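Chapter 6
Planning and Paying for a Handling Cell

What you will be able to do by the end of this chapter
Write a one-page statement of need before you talk to a supplier
Separate the price of an arm from the price of a working cell
Compare two-arm and one-arm layouts on cost as well as speed
Set aside money for grippers, spares and staff time
Read a quotation and spot what has been left out

Key terms: cell, end effector, payload, reach, changeover, acceptance test, running cost, contingency

6.1 Begin with the job

Buying a robot is one of the most enjoyable things a small workshop ever gets to do, and there is no harm in saying so. The brochures arrive, someone measures the floor with a tape, and within a morning the whole place is arguing happily over where the thing should stand. Keep hold of that energy! You will need it in the months when the work is mostly forms, cable lengths and waiting for a delivery slot.

Before any of that, though, comes a single sheet of paper. Write down what has to be picked up, where it comes from, where it goes and what state it must be in when it gets there. Add the weight of the heaviest piece and the size of the smallest. If the parts arrive in any old position, write that down too, for it will change the price more than almost anything else on the page.

Throughout this chapter we follow Savness, a firm that packs and repairs small household goods. In September its managers decided to look at automating one bench, where staff pick up mixed items, turn them over, check them and set them down again. Their first statement of need ran to six lines. The second version, written after a Monday spent standing at the bench and watching, ran to 94, and it was far more useful. It had noticed, for instance, that people at the bench hardly ever do anything with one hand. They steady an item with the left and work on it with the right, or pass it across without putting it down. If the machine has to do the same, you are planning for two arms, two grippers and the controls to keep them from bumping into each other.
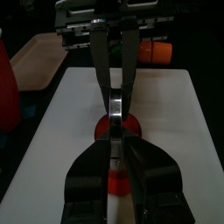

Two arms do not simply double the bill. Some costs are shared: the table, the guarding, the lighting, the training days. Others more than double, and programming time is the usual culprit, as every movement of one arm now has to be planned with the other in mind. Savness asked for prices both ways. The one-arm quotation included a simple clamp on the table to do the steadying, and for items that were all the same shape it would have been a perfectly good answer. Their items were not all the same shape. They kept both quotations on the table for a while longer, and you should too, at least until you have tried your own parts on somebody's demonstration cell.

Try it yourself
Stand beside any bench where things are handled, at work or in your own kitchen, and watch for ten minutes. Write down every time both hands touch the same object. Beside each entry, note whether a clamp, a tray or a sloping surface could have taken the place of the second hand.

6.2 The arm is only part of it

New buyers tend to look up the price of an arm and treat it as the price of the project. It is a natural mistake and a costly one. The arm comes off the lorry knowing nothing about your goods, with a bare flange on the end where a tool should go. Everything that turns it into a working cell has to be bought, borrowed or built.

A sensible budget sheet has a row for each of these:

Arm or arms, with controllers
Grippers, fingers and finger pads
Cameras, mounts and lighting
Table, rails and fixings
Guarding and emergency stops
Power, air and network connections
Installation and programming
Staff training
Acceptance testing
Spares for the first year
Contingency

Give every row a figure, even if the figure is nought. A nought shows that you thought about it. A blank tells the reader nothing, and blanks have a way of filling themselves in later at somebody else's price.

Grippers deserve more of your attention than they usually get. Two kinds appear again and again in this chapter. Long, narrow fingers reach down between things and take hold of small edges. Broad, blocky fingers press on a wider area and hold steady while something else happens. A cell that handles mixed goods may well want one of each, and that means two sets of spare parts on the shelf. When Savness compared suppliers, Eklow offered matching grippers throughout, with one set of spares, while Jinow offered a different pair on each arm and a wider range of objects it was willing to be tested on. Neither offer was wrong. The right choice depended on that sheet of paper from section 6.1.

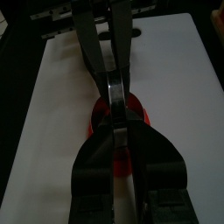 Figure 6.2 Gripper fingers over a red object on a white tabletop, with a metal rail behind.

Look closely at the surroundings when you visit a demonstration, too. Tables, rails and brackets are dull to shop for and very easy to forget, yet the arm can only be as accurate as whatever it is bolted to. Ask what the tabletop is made of and whether it can be replaced on its own. Ask how the light will behave at four in the afternoon in winter. A glossy item under a strong lamp gives a camera bright spots to cope with, and a dark tool throws shadows on a pale surface. Better to find that out during a visit than after the invoice!

6.3 Reading a quotation

Suppliers set out their quotations in very different ways, and putting them side by side takes patience. The simplest method is to copy each one into your own budget sheet, row by row. Where a supplier has rolled several rows together, ask for them to be split. Most will do it gladly.

Savness received a quotation from Doležal that looked a good deal cheaper than the rest. Copied into the sheet, it had no entry for guarding, no finger pads after the first set, and training for a single person. Once those were added it landed in the middle of the pack. Nothing had been hidden. The firm had quoted for what the first, six-line statement of need had asked for, and somebody had sent them the wrong version.

Check, in particular:

What counts as finished? The quotation should name a test, the objects to be used in it, and how many tries are allowed. Savness settled on 277 picks using goods from its own shelves.

Who pays for a second visit? Cells often need adjusting after they have been used for a few weeks.

How soon can worn parts be replaced? A finger pad is cheap. A bench standing idle while you wait for one is not.

What happens at changeover? If your goods change with the seasons, find out whether your own staff can teach the cell a new item or whether each one means a call to the supplier.

6.4 Paying for people's time

Set aside hours as well as money. Somebody has to sort the test items, sit with the installer, write the local instructions and answer questions from everyone who wanders past for a look (they will, and you should let them). At Savness the two people who knew the bench best were taken off other duties for part of each week, and their hours went into the budget under their own heading.

Bring those people in before you choose a supplier. They know which items roll and which ones arrive with a sticky label on the one place you would want to grip. An afternoon of their time at the start is some of the best value in the whole plan, and it tends to be good fun as well.

Section 6.5 takes the Savness budget sheet and works through it row by row, starting with the grippers.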